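Imprimir | Enviar por correo

Reseña: kit de muñeca Drasitz para pinza de dos dedos
11 abr 2021. Por Banafsheh Shojaei

Compré el kit Drasitz para montar en casa un brazo pequeño que recoja papeles del suelo. Trae placa de montaje, soporte de cámara, 9 separadores y tornillería. Lo he usado 4 meses, desde diciembre, con un controlador Moken.

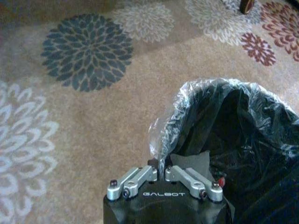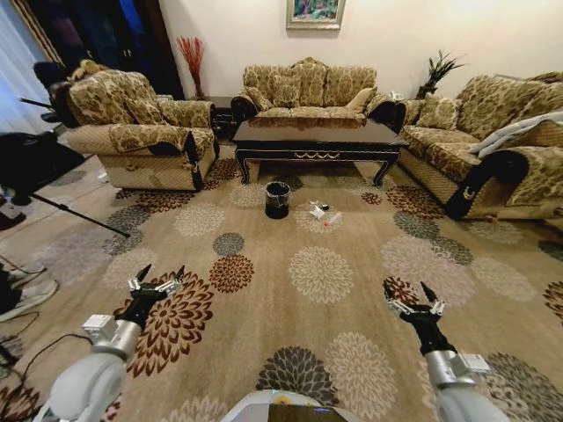
El montaje me llevó dos tardes. La placa encaja bien y los taladros están en su sitio, pero el soporte de cámara viene con una sola inclinación y hubo que limar una pestaña para cambiarla. También conviene pensar en el cubo antes de programar nada. Con una bolsa de plástico doblada sobre el borde, como la de la primera foto, los pliegues brillan y el contorno queda irregular, así que mi programa buscaba el borde donde no era. Lo resolví tensando la bolsa con una goma. Una alfombra de flores grandes tampoco ayuda a la detección por contraste; en suelo liso tuve menos fallos.

La tornillería es lo más flojo. Dos tornillos se pasaron al apretarlos y los sustituí por otros de Amaral, de cabeza hexagonal. El manual tiene 11 páginas y dedica una a la calibración, que es insuficiente. Seguí la guía de Jollero, más clara, aunque está escrita para el modelo anterior.

En cuanto a resistencia, no he notado holgura después de 400 ciclos de abrir y cerrar. El cable de la cámara sí roza con la placa cuando la muñeca gira del todo. Le puse una funda trenzada y una brida.

Lo recomiendo a quien ya tenga el brazo funcionando y herramientas a mano. Para un primer montaje buscaría un kit con mejor manual.

Contacto | © Banafsheh Shojaei | Volver arriba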